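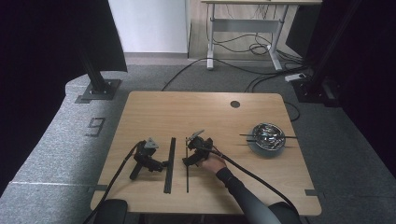

From: Liv Sjöberg
To: handheld-practice list
Subject: Re: [handheld-practice] Draft 2 of the session rules, cables and table marks

Thanks for the comments on the cable section. I have put my answers under each point and rewritten two of the rules at the bottom. If I skipped something you care about, send it again before Thursday and I'll fold it in.

Quintanilla wrote:
> We read draft 2 with the people who do the recording at Lemgate.
> Most of it matches what we do already. Three things:
>
> 1. Rule 4 says cables must be "clear of the work area". With wired
> grippers that can't be met. The cable comes off the gripper and has
> to cross some part of the table. Ours go off the near edge or the
> side. Do you want us to fail every session?

No. The wording was bad. What I meant is that a cable should not lie between the gripper and the object it is going to pick up, and should not be able to drag an object when the hand moves. Crossing an empty part of the table is fine. Going over the operator's sleeve is a grey area. At Dirkel they allow it if there is enough slack that the arm can reach the far edge without a tug, and I have taken that over.

> 2. Rule 7 asks for the table corners to be marked with tape. Which
> corners? We mark the near ones only. The far ones get covered when
> we use the bigger props.

Near corners are enough. The point of the tape is that someone can put the table back after it has been bumped, and a pair of marks does that as long as they are on the same edge. Please use tape that stands out from the table top. Replace it when it starts to lift, and put the new strip exactly over the old outline.

> 3. Nothing in the draft says what state the table should be in
> before the first take. Thin things like chopsticks and sticks roll
> or get nudged when a gripper is put down next to them, and then the
> start position in the log is wrong.

Agreed, this was missing. Urska raised the same thing last spring after a review of 4,000 takes, where 700 had a start layout that did not match the log. Most of those were small objects that had moved while the operator was getting a grip on the handles. It is now rule 5.

One more from me that did not come up in the replies. Cables on the floor are in a different section from cables on the table, and I think people stop reading before they get there. Anything running across carpet from the wall to the recording table should be taped down or under a cover wherever someone walks. Power strips go outside the walking path and outside the chair's reach. This applies to short sessions too.

Revised text:

Rule 4. Gripper cables
4.1 Each cable leaves the table by the near edge or by the side of the hand that holds the gripper. Left and right cables do not cross.
4.2 No cable lies between a gripper and the object it will handle first.
4.3 Before recording, the operator moves each gripper to the far edge of the table and back. If the cable pulls, or moves anything, it is laid again.
4.4 A cable may pass over the forearm if 4.3 is met. It may not be wrapped around the wrist.

Rule 5. Start layout
5.1 Objects are placed first, grippers last.
5.2 The operator takes hold of both grippers before the layout is checked. The check is done by eye against the layout sheet.
5.3 Objects resting on other objects (for example chopsticks across a bowl) are logged as they lie, including which one is on top and whether it sticks out past the rim.
5.4 If something shifts after the check, the take is stopped and the layout is set again. Do not correct the log afterward to fit.

The old rule 5 becomes rule 6 and so on, so the tape rule is now 8. I count 26 rules in total after the renumbering, which is more than I wanted. If anybody sees a pair that can be merged, tell me which. I suspect 12 and 19 say nearly the same thing about chairs.

Still open: whether sleeves should be plain and close-fitting. Dirkel wants it as a rule, Lemgate wants it as advice. I have left it as advice in draft 3 for now.

Liv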